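Ticket 1068 – Dark wood-grain table, pale rings left by cups
Opened by: Efraín Escobar
Status: open, awaiting second treatment

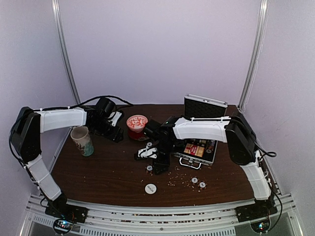
The Tinow table with the ceramic cup on it, 23 February 2026

Efraín Escobar wrote:
Hello all, and thank you for the quick answer last time, it was very kind of you. I'm afraid the rings are back on my mind. There are two of them near the middle of the table, cloudy white and as wide as the foot of a cup, and they only show when you crouch down and look across the top towards the back wall. I've tried a damp cloth, then a drop of washing-up liquid, and then (my mother's advice, she swears by it) a dab of mayonnaise left on overnight. The mayonnaise did help a little, I think, though the smell was something else! The finish is the Savisero satin oil, put on last May, one tin, batch 328.

Tharun Poojary replied:
Hello Efraín, lovely to hear from you again. White rings are usually the good sort, as the damp is sitting in the finish and hasn't reached the wood. Please wipe off every trace of the mayonnaise first with a barely damp cloth and let the top dry overnight. Then lay a clean cotton tea towel over one ring and go over it with a warm iron, no steam, for a few seconds at a time – lift and look between each go. Do try the fainter ring first.

Efraín Escobar wrote:
Fainter ring gone after four goes, I was so pleased! The other has shrunk but there's still a crescent on one side. Should I carry on, or put more oil on?

Tharun Poojary replied:
Leave it a day, then one more round with the iron. No oil yet, please. I've put a set of cork coasters in the post to you, order 233.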